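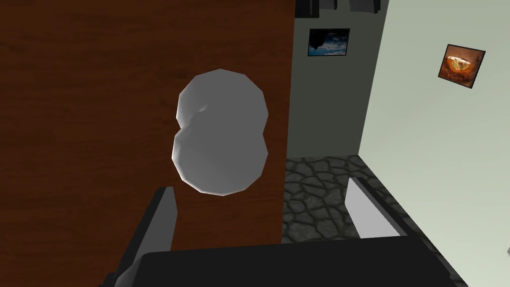
Simulated two-finger gripper and a two-lobed test object in a rendered room, wrist view.

The Zelitz Gripper Comparison is a simulation benchmark for parallel-jaw end effectors, maintained by the robotics software firm Ketuteck. It measures how a given gripper model performs on a fixed set of object meshes when the arm, controller and camera placement are held constant. The first public version was released on Jan 25, 2024.

Background

The benchmark grew out of an internal tool written by Judit Orbán and Rodel Galang to choose between two finger designs, later named Gál and Jekmont. Earlier trials had used a different controller for each gripper, and the results could not be separated from differences in tuning. Orbán and Galang moved both designs onto one simulated arm with a shared impedance controller.

Test set

The object set contains 53 meshes, most of them low-polygon. They are grouped by outline into convex, waisted, flat and hollow shapes. Waisted shapes, in which two lobes meet at a narrower middle, are weighted more heavily in the score, as finger placement above or below the waist changes the contact area considerably. Meshes carry no surface markings by default.

Trials take place in furnished interiors with textured walls, floors and cabinetry. Backgrounds are randomized between trials – lighting is not – and each room includes at least one large vertical surface that restricts the approach direction.

Procedure

Each trial begins from a pre-grasp pose with the fingers open. The gripper closes at a set speed, lifts, rotates the wrist through 90 degrees and holds. A grasp is recorded as stable if the object's displacement relative to the palm stays below the threshold for its group. A camera fixed to the wrist supplies the only visual input.

Results

The initial comparison comprised 3,834 trials, of which 2,114 ended in a stable grasp. Jekmont, with wider finger plates, scored higher on flat and convex objects. Gál scored higher on waisted objects and failed less often near vertical surfaces. The two designs were within one percentage point of each other on hollow shapes.

Criticism

Réka Barta has argued that the contact model understates slip on smooth, faceted meshes, where the fingers may meet an edge of the mesh before a face. In a repeat of 34 trials using refined meshes, she obtained lower displacement values for both grippers. A revised contact model was added in July.

See also

Parallel-jaw gripper
Grasp planning
Domain randomization
Impedance control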